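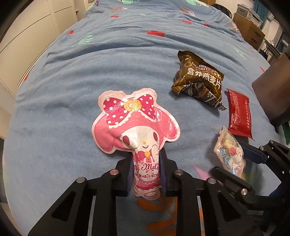 My Melody fruit-flavored soft candy, in a bag cut to the character's shape.

About Arnerell

Arnerell is a mail-order snack shop. We pack mixed boxes of candy, cookies and savory snacks from several countries and ship them to homes, offices and schools. Most of what we carry has a label in Chinese, Korean or Russian, and most of it is sold in small packs meant for one or two people.

The shop started as a shelf in a grocery store in Felard. The store carried a few imported candies near the register, and customers kept asking what was in them and whether there were more. The shelf became a rack, the rack became two, and in the end the snacks moved out and became a business of their own. Our packing room is still in Felard, on Margaritis Street, a short walk from the old store.

We now keep 345 different items on our list. The list changes every month. Seasonal candy comes and goes, makers change their bags, and some things sell out and don't come back for a long time. If you liked something in an earlier box and can't find it on the site, write to us with the name or a photo of the wrapper. We keep a note of every item we have ever packed.

What goes in a box

The standard mixed box is called the Cleltine. It comes in 3 sizes, and each one has both sweet and savory items. The small box is mostly candy with one or two crunchy things. The medium adds cookies and a chocolate or cereal bar. The large has all of that plus bigger bags for sharing.

People who order for the first time usually expect a box of candy and are surprised by how much of it is salty. Spicy fried snacks are among our most reordered items. They can be hot, and we mark them on the packing slip with a pepper so that nobody hands one to a small child by mistake. If you would like a box with no spicy items, check that option when you order.
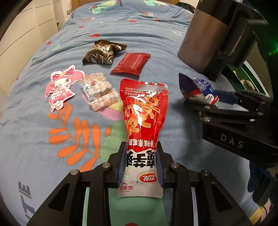 Crunchy and sweet together: a red and white bag of fried snack strips, with a clear-wrapped candy packet and other wrappers behind it.

Every box has a printed slip with the name of each item in English, the main flavor, and the ingredients as we have translated them. The translation is done here in Felard and checked a second time before the slip is printed. Where a package lists milk, wheat, eggs, soy, peanuts, tree nuts, fish, shellfish or sesame, that goes in bold at the top of the entry. We can't promise that a box is free of traces of any of these. If your allergy is serious, please order single items and write to us first.

How we choose

New items are tasted before they go on the list. We order a small amount, open it at home or in the packing room, and write down what it was like. Taste counts the most, but we also look at how well the package travels. A thin wafer that arrives as crumbs is no use to anyone. Soft candy holds up well, and so do most sandwich cookies. Chocolate does not ship from June to September unless you pick the cold pack.

We like packages that are fun to look at, and we won't pretend otherwise. Bags in the shape of a character, stickers and small cards are a large part of why children ask for these snacks. Plenty of adults keep the wrappers too. We try to put at least one such item in each Cleltine box while stock lasts.
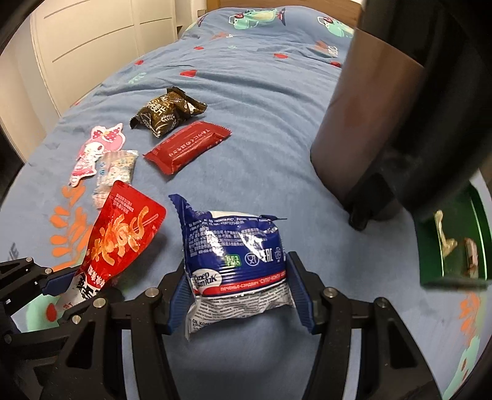
Супер Контик sandwich cookies, with labels in Chinese and Korean nearby.

Schools and offices

Language classes order from us for reading practice. Short words on a wrapper are a good place to start when you are learning a new alphabet, and the class can eat the lesson afterward. For schools we leave the English slip out of the box and send it separately to the teacher. Group orders start at 4 boxes, and we have packed as many as 200 for one event. Please give us around two weeks for anything large.

Orders and returns

Orders placed before noon are packed the same day. We ship in plain brown cartons with paper filling. Unopened items can be sent back within a month. If something arrives crushed or past its date, send us a picture and we will replace it or refund it, whichever you like.

The packing room has a pickup window, open in the afternoon until 5. Ring the bell on the Margaritis Street side and have your order number ready.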